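From: Tímea Gál
To: Grikham home-and-laundry list
Date: February 13, 2024
Subject: Re: [grikham-home] Folding jeans so they stay folded

Weidong Zheng wrote:

> Hello all,
>
> I gave up on hangers for jeans in September and put everything in the
> bottom drawer of the dresser. It was fine for a week. Now I pull out
> one pair and the rest come with it, and I end up with a knee crease
> that no amount of smoothing takes out. I fold in half, in half again,
> and stack. What are the rest of you doing? Also, do you fold on a
> table? Mine is too small and the legs hang off the end.
>
> Weidong

Weidong, I am so glad you asked this, I have been waiting for somebody to bring up denim! We did towels to death last winter and fitted sheets before that (I still can't do a fitted sheet, and I read every message).

First, forget the table. Fold on the bed. I did mine at a table for years and the legs always slid off one side and pulled the whole thing crooked. A bed is wide enough for the full length of the leg, and the blanket has just enough grip that the denim stays where you put it. Make the bed first if you can, or at least pull the sheet flat where you're working. I say this as someone who almost never does. My blanket is the grey herringbone one I went on and on about before Christmas, and it is usually shoved over to one side with the pink sheet all in ridges next to the pillow, and I fold right in the middle of that and it works out okay.

Second, daylight! Dark jeans are hard to see properly under a ceiling lamp. Next to the window you can find the seams, and the seams are what you line up.
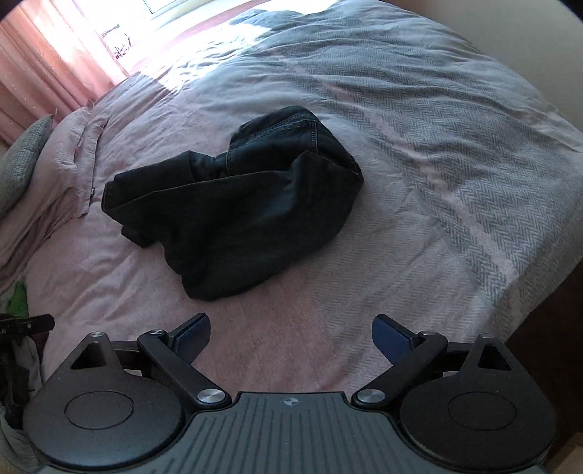 So, start by giving them one good shake from the waistband, like you're snapping a rug. Then lay them face up and run your hand down each leg toward the hem. Turn the pockets right side in while you're there. A bunched pocket lining makes a lump that goes through every layer, and I suspect that's half of what is wrong with your stack.

Next, fold one leg over the other, back pockets on the outside. Match the outer seams and let the inner ones do what they want. You'll get a little triangle sticking out at the crotch -- tuck it in so the long edge is straight. I skipped the triangle for ages and every pair came out shaped like a boot.

Now for the part that took care of my knee crease. Don't fold in half! Bring the hem up so it stops two inches short of the waistband, then fold that into thirds from the bottom. The folds land above and below the knee and the block comes out short enough to stand on its edge. Stand them up in the drawer like books, waistband down, and you can take one pair without dragging out its neighbors. I have five pairs in a Taditz drawer that used to hold three in a pile and a lot of bad temper.

If your drawer is deeper than mine you may want some kind of divider. Vida on this list uses a cut-down shoebox, and I have a strip of Grustuvwood shelf left over from the hallway, sanded on one edge and wedged in front to back. It doesn't have to be pretty, you only see it when the drawer is half empty.

For the stretchy kind I roll. They don't hold an edge, so I do the leg-over-leg fold and then roll from the hem up, pretty tight. Heavy stiff denim doesn't like being rolled at all -- mine springs open as soon as I let go.

As for the creases you've got now, try a damp hand towel laid over the knee overnight before you get the iron out. It worked on mine, though those were an old soft pair, so I can't promise anything for new ones.

Does anybody have a good method for overalls? The straps beat me every time. I must have folded jeans 1,000 times by now and one pair of overalls can still take me five minutes, and then I hang it up anyway.

Weidong, please write back and tell us how the drawer goes! And measure the inside height before you start standing things up in it, I forgot to and had to redo the whole row.

Tímea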